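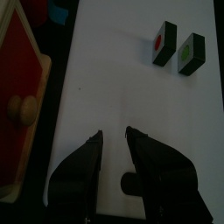

# Altano tabletop set - grip fault episodes

Episodes from the Altano tabletop recordings in which the gripper did not do what it was told. They were held back from the main set and are released separately, with the fault left in and labelled. If you want clean demonstrations for training, use the main set instead.

Last updated: December 31, 2020

## What went wrong

The arm is driven by the Sisovari control stack. The gripper has its own controller, a Moltora unit, connected over a serial line. In May we updated the firmware on the Moltora unit and started to see two things that had not happened before:

- the gripper would ignore an open command and stay shut on whatever it was holding
- the arm would carry on moving as if the open command had worked

The second is the serious one. The planner treated "command sent" as "command done". With a small block in the fingers the result is a block that ends up in the wrong place. With a cord that is fixed at the far end, the arm pulls against it until the force limit trips or someone presses the stop button.

No one was hurt. One finger mount was bent and has been replaced.

## Cause

After the update, the gripper controller dropped its link if it heard nothing from the host for 2000 ms. It then reconnected by itself, but threw away the first command it received. The host saw a live link both before and after, so it logged no error.

Teleoperated sessions were worst affected. Operators often pause while they line up the fingers, and a pause is all it takes. Scripted sessions send commands more often and were mostly fine, which is why the fault got through our bench test.

The force limit was also set too high. It had been raised for an earlier job and not put back.

## Tasks covered

The set holds 82 episodes. Each one belongs to one of these task groups:

- `block_tray` - pick up a small dark green block and place it in or take it out of a shallow tray
- `block_table` - move blocks on a flat surface
- `cord` - grip a cord and draw it along a path
- `door` - pull a knob on a wooden panel

In `block_tray` the usual failure is a late release. The operator asks for open, nothing happens, and the arm begins its retreat with the block still between the fingers.

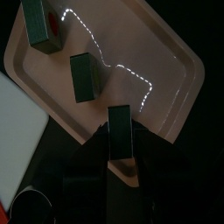

Operators were told to stop as soon as they noticed, but some pressed open a second time first. The second press normally worked, as the controller had only thrown away the first. Those episodes are labelled `late_release` and the block may drop from a height. Neighbouring blocks are sometimes knocked over, and we have not labelled that separately.

Reflections on the tray floor upset the block detector in a few episodes. This has nothing to do with the grip fault. Please don't use the detector output in this release as ground truth.

## Labels

Every episode has one value in `fault_type`:

| Value | Meaning |
|---|---|
| `late_release` | gripper opened on a repeated command |
| `no_release` | gripper stayed shut until the episode ended |
| `late_close` | gripper closed on a repeated command |
| `force_trip` | arm stopped on the force limit |

Where more than one applies, `force_trip` wins. The others go in `notes`, as free text.

`t_command` and `t_motion` give the time of the command and the time the fingers first moved, both in host time. In `no_release` episodes `t_motion` is empty. Do not fill it with zero - an early version of our loader did this and made the worst cases look like the best ones.

## The cord episodes

These need more care than the rest. A cord under tension can flick back when it is let go, and several operators released it without easing the arm back first. If you are repeating the task on real hardware, wear eye protection and keep your face away from the line of the cord. Replay of recorded `cord` trajectories on an arm is not allowed under the licence unless a force limit is in place.
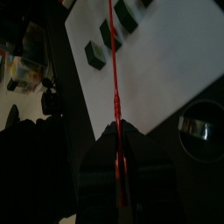 ## Fixes now in place

1. The host sends a keep-alive message to the gripper 5 times a second.
2. The planner waits for measured finger motion before it starts a retreat. If none arrives, the arm holds still and raises an error.
3. The force limit is stored with the task file and is loaded at the start of each session.
4. A pause test has been added to the bench routine: hold a block, wait past the timeout, then command open.

The firmware itself has not been changed. If you run the same controller without the keep-alive, expect the same fault.

## Known problems

- Wrist images and gripper readings use different clocks. The offset is in `session.json` and drifts slightly over long sessions.
- `door` has very few episodes and no `force_trip` cases.
- The logs do not record when the stop button was pressed, only that the arm lost power.

## Loading

```
python load_faults.py --root ./altano_faults --task cord
```

The loader skips episodes with missing wrist images and prints their names. Report problems on the Younis tracker under `altano-faults`, with the episode name and firmware version.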